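Jovness Kids > Ask a Scientist > Robots
Monday, May 2, 2022
By M. Todorova

How does a robot arm learn to tidy up?

Have you ever taught a little cousin to set the table? You probably showed them a few times, and then (with your fingers crossed!) you let them have a go. The researchers at the Gradorari lab wondered if a robot arm could learn much the same way, so they guided theirs through picking up a coloured block and putting it on a plate, 40 times over, while a computer remembered every move.

Then came the fair test. The arm got 20 tries by itself, and the researchers kept score. They call their method Ander, and it managed around half of them, a pretty good start for a beginner!

An orange cube is easy to spot on a white table, even with a tennis ball right behind it. Getting two stiff black fingers to close on it is the fiddly bit.

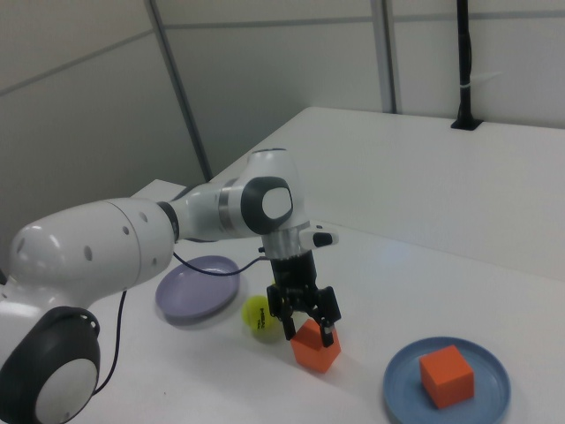 What comes next?

More practice, with new colours and new shapes. The team will try the test again in November.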